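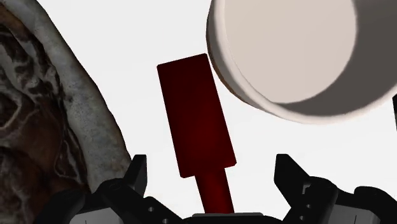

Elledora Assisted Handling Programme
Progress report to the funder, second reporting period

1. Purpose of the grant

The grant supports the preparation of a code of good practice for testing robot grippers in simulation before the same tasks are attempted on physical equipment. The work is led by Elledora, with the test site at Herdale and software support from Xia. This report covers the period to the end of March.

2. Progress against the work plan

The draft code now stands at 15 clauses, of which 9 have been agreed by all three partners. The agreed clauses deal with the naming of test objects, the recording of software versions, the starting position of the gripper, and the conditions under which a run may be repeated. The remaining clauses are with Herdale for comment.

Each clause is being tried out on rendered tasks before it is put forward for agreement. The tasks place a gripper close to several objects of differing shape and surface. Work in this period has concentrated on objects that have a broad head and a narrower shaft, such as the dark red item now in use, and on the clearance between such an item and whatever lies near it. A white, rounded object and a larger one with a mottled surface are included in the same set-up.

The trials led to a change in Clause 6. The earlier wording asked operators to record whether an object was "held". Reviewers at Herdale and Xia read this differently when an object stood between open fingers. The clause now requires separate entries for the position of the object, the opening of the fingers and any contact reported by the simulator. A result may not be entered from a single view alone.

Clause 11, on the appearance of simulated backgrounds, has taken longer than planned. Xia asked that plain backgrounds be allowed for early trials, and this has been accepted on the condition that they are declared in the test record and that no claim about performance on site is drawn from them.

3. Record keeping

All partners now use the Idumus register for test records. A check of 50 records was carried out in February. Two were returned because the software version had not been entered; both have since been corrected. The register will not accept a new record with that field left blank.

4. Matters for the funder's attention

The comparison with physical equipment has been moved to the next period. The safety assessment at Herdale must be signed off first – the guarding around the test cell was altered in January and the earlier assessment no longer applies. No additional funds are requested. The staff time set aside for the comparison has been carried forward.

The partners have not yet settled who will maintain the code once the grant ends. Elledora has offered to do so for 2 years, and a written proposal will be sent with the next report.

5. Work planned for the next period

Agreement of the remaining clauses, including Clause 11.
Completion of the Herdale safety assessment.
First comparison runs on physical equipment, using the revised form of Clause 6.
Circulation of the full draft to outside readers for comment.

Spending remains within the approved budget, and the financial statement is provided under separate cover.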